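Blog > Reading > Crime

Rereading the Bemisden books

February 29, 2024 - 4 min read

I finished the last of the Bemisden mysteries on Sunday night, all 7 of them, in order this time. The first time through I took them as the library had them, so I met the inspector's second wife before his first.

They're short. The longest is 196 pages in my old Drinard paperbacks, and the type isn't small. Most of them I could get through in two evenings.
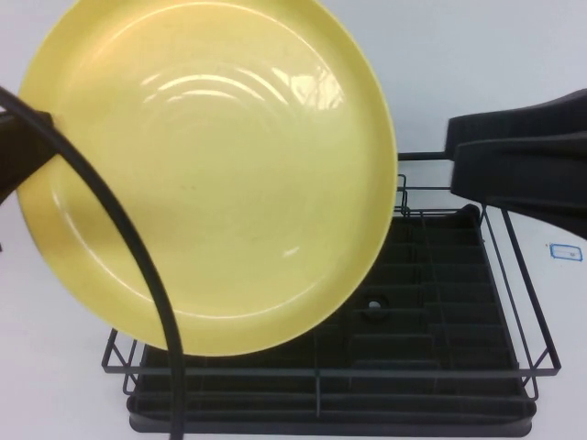

Yellow plate, black rack.

The setting is a harbor town where everyone seems to owe money to the Arancibia family. The second book, the one with the drowned auctioneer, is still the best. The clue about the ferry ticket is on page 10 and I missed it again. The fourth is weaker than I remembered. Too much of it is people explaining train times to each other, and the killer hardly appears before the last chapter.

I had forgotten how good the dog is. Roro belongs to the harbormaster and has no part in solving anything. He gets fed at every house the inspector visits - twice at the bakery - and that's about all. 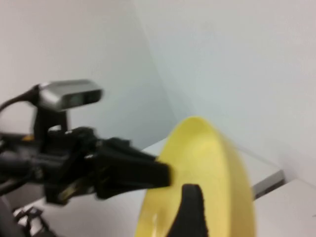

Which one to start with

Start with the second. The first spends a long time on the inspector's transfer from the city, and you can pick that up later. Skip the fourth unless you want the whole set. The last two should be read together, as the poisoning in one isn't fully cleared up until the other.

The Drinard editions are out of print but turn up used. Check that the map is still in the front. Mine is missing from book five. 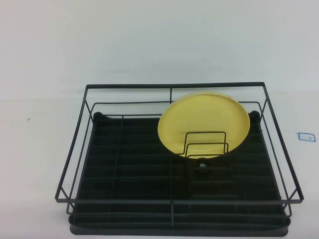 The dish rack on the white tabletop.

I'm taking a break from detectives until May. There's a long sea novel on the shelf that I've started two times already.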